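Bowl storage, second attempt

The kitchen shelf I put up in July had one fault, and it took me most of a month to admit it. It was designed for plates. Plates are flat, they stack at a constant pitch, and a fixed shelf height suits them. Bowls do none of this. A stack of bowls grows by the exposed part of each rim, and that figure depends on wall angle, foot ring and glaze thickness. I own bowls from three different sources and they have three different pitches.

So I went back to the beginning and treated it as a sorting problem first and a shelf problem second. The test was done on a bare wooden top with one perforated riser, moving everything between the two levels until the arrangement stopped annoying me.

The starting point was a split by material. Red plastic is light, nests deeply and can go anywhere. The floral bowls are the ones I would be sorry to chip, so they stay low, on the wood, and apart from each other. 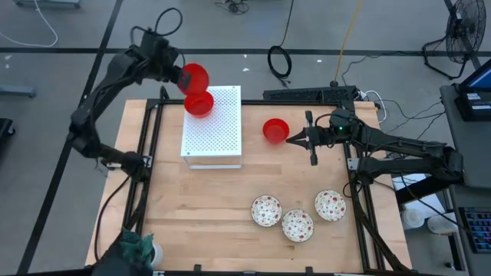

Red bowls going up, florals staying down.

The nesting figure is the one worth writing down. For any bowl, measure the height of one, then the height of two nested, and subtract. Do it with a steel rule against the outside, reading at the rim. My red plastic bowls came out at 17 mm per additional bowl. The green ones are worse, as the foot ring of the upper bowl lands on the curve of the lower one before the walls are close. I would not stack those more than 2 high. Past that the contact is all on the foot ring and any sideways knock gets transmitted straight to the bottom bowl.

Clear height under the next shelf should then be the height of the full stack plus enough room to lift the top bowl out without tilting it. I allow 70 mm for the hand. Tetsuya Okabe, who has larger hands than I do and no patience, thinks this is mean. He may be right, but the shelf above it is already at the limit of what I can reach.

Glazed and printed bowls need something between them. I used to put kitchen paper in the gaps, and it slides. A ribbed cotton cloth is much better, folded once, because the ribs hold against the foot ring. The same cloth is useful flat on the table while sorting. An unglazed foot ring will mark a varnished top if it is dragged, and it takes very little pressure to do it.
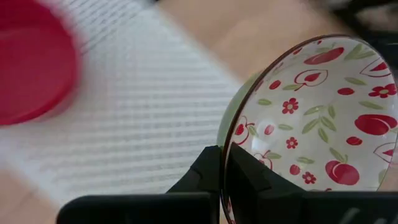 The other habit I changed is how I check for damage. I used to look at the rim from above. Now I tip each bowl until the inside faces me and the light runs across the glaze, and turn it one full revolution. Hairlines show up as a break in the reflection. Patterned interiors are harder, as the eye follows the drawing. On those I go by fingertip along the rim and then tap once with a knuckle. A sound bowl rings, a cracked one gives a short dull note. It is an old method and I have found no reason to replace it.

Riser

The riser is a Zirnar, sold for drying trays. Perforated top, white finish. I considered a solid one and decided against it for two reasons. Bowls that go away slightly damp need air under the foot ring, and a solid top traps a circle of moisture there. The holes also give a little grip.

The useful depth is what limits it. Measure your widest bowl at the rim, not at the foot, and check that the rim does not overhang at the front. An overhanging rim gets caught by a sleeve. My widest is 127 mm across and it clears, though I push it further back than looks natural.

Green sits on the left of the riser and red in a nested stack beside it. The order is by frequency of use, and the left side is nearer the stove. The snake plant keeps its place on the table. Sadao Sakai gave it to me as a cutting and it has outlived two shelving systems.
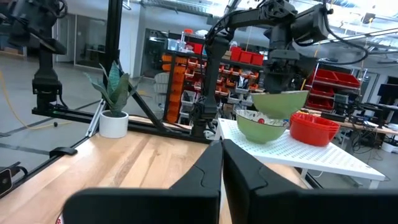

Upside down or right way up

I tried both. Inverted storage keeps dust out of the bowl and puts the load on the rim, the thinnest and most easily chipped part. Upright storage puts the load on the foot, where the maker intended it, and collects dust in the top bowl only.

My rule now is upright for everything, with the top bowl of each stack rinsed before use. The exception is anything that will sit for more than a month. Those go inverted on cloth, singly, at the back.

Loose items

Every kitchen table has a few things that belong to no category, and a bowl is where they end up. I had been losing a whole bowl to this. Small round objects are the worst because they roll off a flat surface and so get dropped into the nearest concave one. The red ball is a case in point. It now has an assigned bowl, a deep green one with a flared rim, and the others are kept for food.

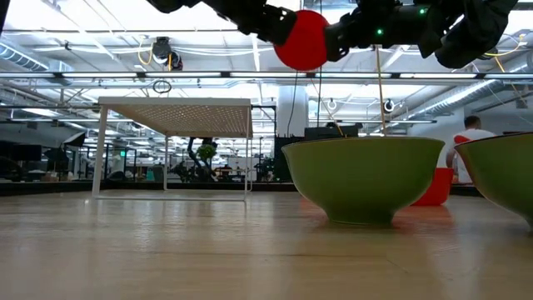 Remaining work

The upper shelf needs to come down and go back with the spacing set from the figures above. The brackets are Eveo and the screw holes are slotted, so there is some adjustment before I have to drill again. I also have a Plorar rail left over from the Miyazaki flat that might do for the cloths, if I can find the end caps. The wall behind the stove is plasterboard over an old tile line and I have not yet located the studs.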